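Glove handling for the bench arm, part 2

The first part covered the base plate and the joint wiring. The arm has been stable since then, so most of the spare hours in May 2024 went into the gripper and the job it is supposed to learn: taking disposable gloves out of their packet and putting them into the drawer of a desk organizer. Everything below applies to the Candar controller board with the older firmware. I have not tried the new one.

Why gloves

Rigid parts were too easy. The arm could move a printed block from one taped square to another all evening and I learned very little from it. Thin polyethylene is a much harder material. It folds when pushed, slides when pinched off center, and clings to the finger pads. The depth camera returns noise wherever the sheet is translucent. A drawer adds a second problem, as the load has to go in below the rim or it catches when the drawer closes.

Manual reference

The motion plan comes from doing the job by hand over a dark table and splitting it into segments. I use four labels: handle sheet, hold stack, load drawer, close drawer. Head-height views work better for this than a side view, which loses the fingertips behind the wrist.

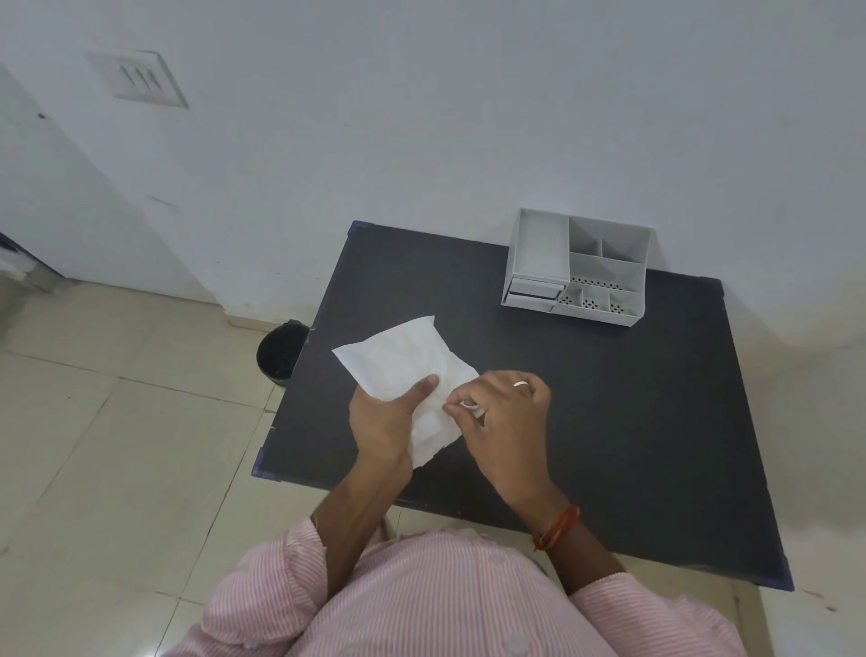
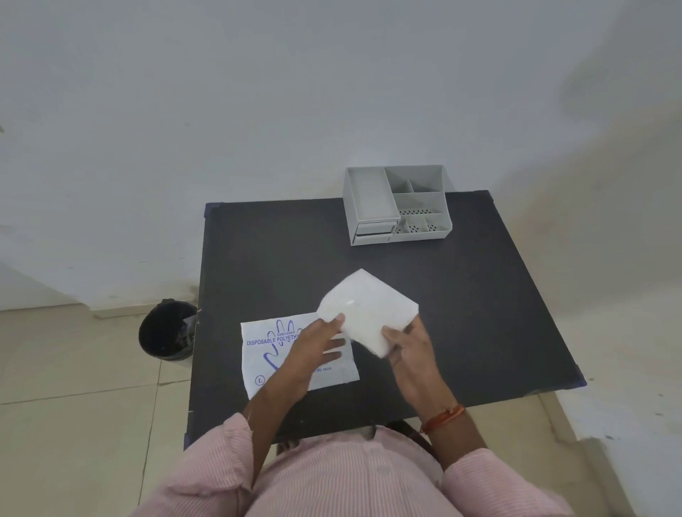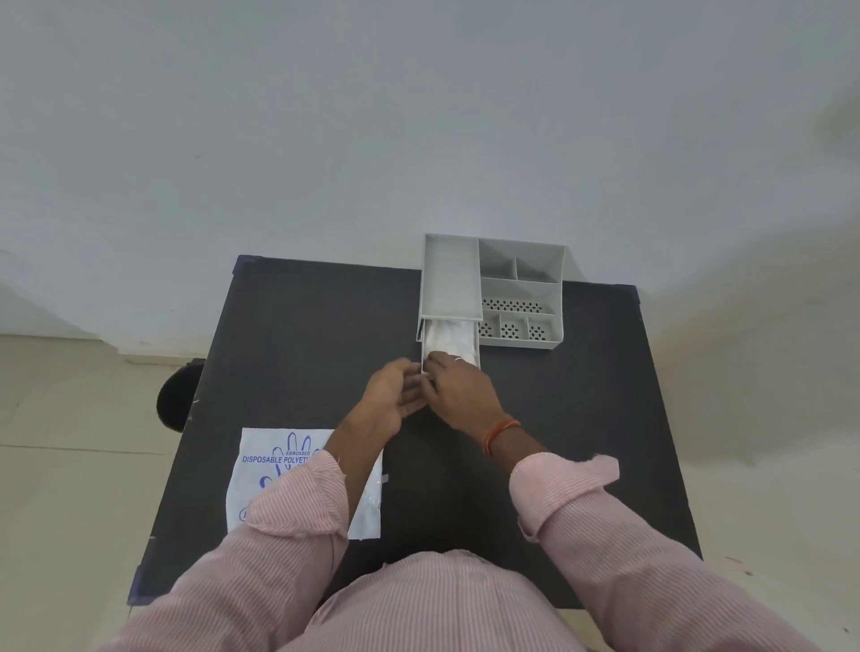 What the arm has to copy

Hold stack is the segment I got wrong first. My early plan used a pinch from above, and the folded stack opened up like a fan as soon as it left the table. The current plan slides one finger underneath and brings the other down on top with low force. This needs clearance at the table surface, so I printed a finger with a tapered lip. The second version of the lip is thinner and slightly longer, and it has held up.

Load drawer is two motions. The stack is lowered at the front of the open drawer, then pressed down until it sits below the rim. The press uses motor current as the stop condition. Position alone was not good enough, as the height of a folded stack changes every time.

Handle sheet is still unsolved. A single layer gives almost no current change when the fingers close on it, so the controller can't tell a grip from a miss. I have tried silicone pads and a strip of fine sandpaper. The pads grip better but don't let go.

Software

Segments are stored by a small logger I call Broderex. It writes one text line per control step: joint angles, motor current, segment label. A full run comes to 2618 lines, of which 986 belong to load drawer. That ratio is poor, and the slow approach is the cause. Raising the approach speed cut 693 lines from the next run and did not change the result, so the faster setting is now the default.

Labels are added afterward in Arka, the viewer from the previous project. It still crashes if a log has a blank last line. Delete the line before loading.

Settings that matter

Close the fingers in current mode, never in position mode.
Zero the wrist after every power cycle. The offset drifts and the tapered lip will dig into the table.
Keep the organizer against a fixed stop. The arm pushes it back during the press, and the drawer front is then out of reach.
Turn off automatic exposure. White film on a dark tabletop sends it hunting.

Open items

The wrist cable rubs on the second joint and needs a longer loop. The Haque bracket I used to mount the camera flexes under fast moves, and a printed brace is half drawn. Close drawer works from the right side only. I plan to have single-sheet gripping sorted by August, with a small suction cup as the next thing to try. The pump is on the shelf and the fitting is the wrong thread.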